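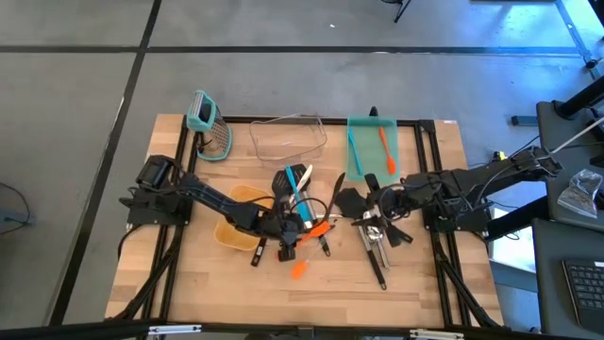
How many skeins does it take to crochet a blanket for a big bed? I used 8 of the fat ones, and I could have used a ninth if the shop had had one left in my dye lot.

So, November, a little past ten at night, and the border is finally on. I started this thing back in the spring with the Nustel yarn in the oatmeal color, 200 yards to the skein, and I remember thinking I'd be done by summer (ha!). Then I miscounted my chain and had 93 shells across where the pattern wanted a few more, and I had to sit down with a cup of tea and decide whether I could live with it. I could — the mattress isn't going to measure.
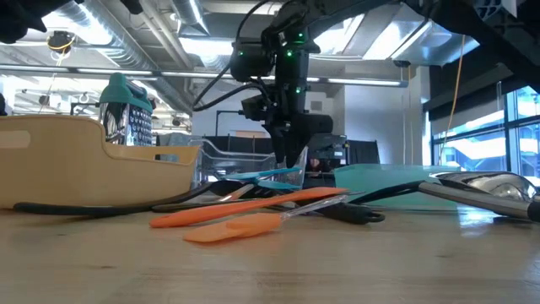
The edging took me four evenings, mostly because I kept changing my mind. First I tried the little picot one from the Ganetitz booklet, which came out so ruffly it looked like lettuce, so I pulled it all back and did plain single crochet with one round of crab stitch. I like it so much better, and it lies nice and flat. There are still ends to weave in along the left side — a lot of them, I'm afraid — and then it gets a good soak in the tub tomorrow morning and dries on the spare bed with the window cracked.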